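Opinion » Law & Courts » Columns

Let the Town Write Its Own Knife Rules, But Make It Write Them

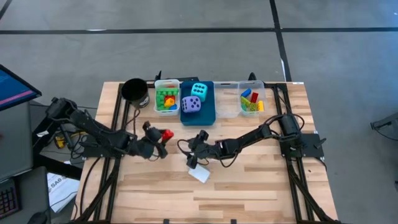
So who gets to decide what counts as a banned knife in Widton? The town council does, by ordinance, after a public hearing, and the licensing office is supposed to enforce whatever the council passed.

That's how it reads on paper, anyway. What we got in November was a two-page "guidance memo" from the licensing office saying that any folding knife with a thumb stud would now be treated as a switchblade. No hearing, no vote, just a memo. If you bought one of those at Bajwa Hardware (I did, for opening feed bags), you went to bed legal and woke up looking at a fine of $187.

Now, I'm no lawyer, and I don't think every pocketknife is sacred. Maybe thumb studs are a menace! Fine, go make that case at a meeting, with the microphone on, and let the rest of us tell you why you're wrong. The ordinance has a definition in it already. It says the blade has to open by a button or a spring in the handle, and a thumb stud is neither one. You can't stretch a word like that until it covers whatever bugs you this year.

Folks over in Drarkell went through the same thing with their burn permits, and a judge there threw out the whole batch of citations. The town had to mail back the money, and I hear the postage alone started an argument. You'd think our people would have picked up the phone and asked how that went.

The office says it has to "fill gaps." I've read the ordinance twice and I can't find the gap. And a petition with 1,510 signatures is sitting at the clerk's counter asking for the memo to be pulled, which is a lot of names for a town where it's hard to get 100 people to a school board meeting.

There's a case headed to the county court now, brought by the Hunia Sportsmen's Club, and I hope they win it. Until then my knife is in a kitchen drawer, and I'm opening feed bags with scissors.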